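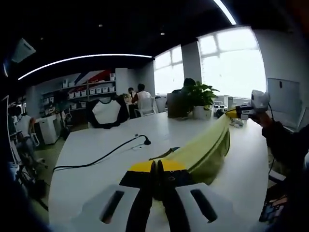
Household Textiles, Unit 4: Folding, Storing and the Long Decline of the Linen Closet
Notes for the June 14, 2025 session
Instructor: Marichka Polishchuk

Read these before class. Reading them during class is a tradition I'm trying to end.

1. Why cloth creases

A crease is a fiber that has been bent and has settled into the idea. Cotton and linen are the worst offenders. Their fibers are held in place by weak bonds that let go when there is moisture or heat and grab hold again when things dry or cool. So a damp shirt left in a heap dries as a heap. Ironing is the same process with better intentions.

Wool springs back, given a night on a hanger. Polyester mostly ignores you until it meets a hot dryer, and then it remembers everything.

2. Grain

Woven cloth has a lengthwise grain (the warp), a crosswise grain (the weft) and the bias, the diagonal between them. Pull along the warp and very little happens. Pull on the bias and the cloth stretches, sometimes for good. Tablecloths cut slightly off grain will never fold square, no matter what you say to them.

To find the grain on a piece with no selvage, pull out one crosswise thread near the cut edge and follow the gap it leaves. Darren Birkett will demonstrate this on a Yatsenko remnant. Please don't practice on your own curtains first, as happened last October.

3. Folding large pieces

Two people, if you can find a second one. Each takes two corners and steps back until the long edge stops sagging. Shake once. Fold lengthwise, bring the ends together, and let the person who is better at this take over.

Alone, use a table or a bed. Match the seams before you match the corners, because corners on washed cloth have usually drifted. Smooth toward the fold. Smoothing away from it pushes the slack into the far layer, where you will find it at Thanksgiving.

Fitted sheets: tuck the corner pockets into one another, lay the thing flat, fold the curved edges in to make a rectangle. We'll spend 12 minutes on this and most of you will go home and ball it up as before.

4. Storage

Refold long-stored pieces along different lines now and then. Fibers sitting in a sharp crease for years wear through at that spot, and old tablecloths tend to split along the fold first. Rolling on a tube is kinder. Plain cardboard is acidic, so wrap the tube in washed muslin or acid-free tissue.

Starch goes in after storage. Silverfish consider it catering.

Wash before putting away, even if it looks clean. Sugar stains from white wine and soda are invisible when they go in and brown when they come out.

Reading: Eltness handbook, p. 254 to the end of the chapter. Skip the part on napkin swans.

To bring: one pillowcase, one fitted sheet (any size, any grudge), a seam ripper. The supply cupboard has 2 irons, and one of them spits.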